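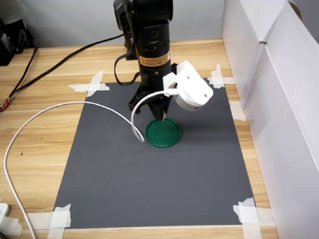
Notebook, January, just after 3

Sourdough starter trial, continued, against advice. The rye one (Tuvero flour) doubled overnight and then sulked. The white one did nothing at all for two days and has now climbed out of its jar and down the side of the shelf. I have scraped it off the wall and recorded this as "vigorous".

Gilmar Guimarães came past, smelled both, and said the rye was "nearly bread" and the white was "nearly paint". He is usually right about paint.

Feeding went as follows. Rye: equal weights flour and water, old starter cut back hard. White: same, but I forgot to write down the water, so treat anything below about the white one as gossip. The kitchen scale has started drifting again. It read 39 g with nothing on it, I pressed tare, and it thought for a while and offered me 5. Changed the battery. It now reads zero when empty and lies only when loaded, so all weights from this morning are suspect too.

Temperature is the real trouble. The shelf over the radiator is lovely until the heating goes off in the evening, and then it's a larder. Tried the cupboard with the boiler pipes instead. Better, though everything in there now smells faintly of vinegar, including my coat.

Baked one loaf from the rye anyway. Crust good. Crumb like a damp flannel at the bottom and quite respectable at the top, so if you slice it sideways you get one decent sandwich. I think it was underproved and I cut it too soon. Gilmar thinks it was cursed. Both went in the table.

The Brandão book says to wait for the float test. Mine floated, the dough still didn't rise, and I would like a word with Brandão.

To do:
- buy a thermometer that isn't also a fridge magnet
- try the white starter at half strength, in a bigger jar, with a plate under it
- same rye dough, two hours longer, cut when cold (properly cold, no picking)
- wash coat

Whoever has been feeding the rye with the posh Nandura wholemeal, please stop, or at least sign for it. It has perked up no end and I can't use any of the data.

5 comments | 39 shares

Recent entries
Pickled cabbage, second attempt, lid secured
Why the Rotora oven runs hot on the left
Marmalade that would not set
Kitchen scale: a history of grievances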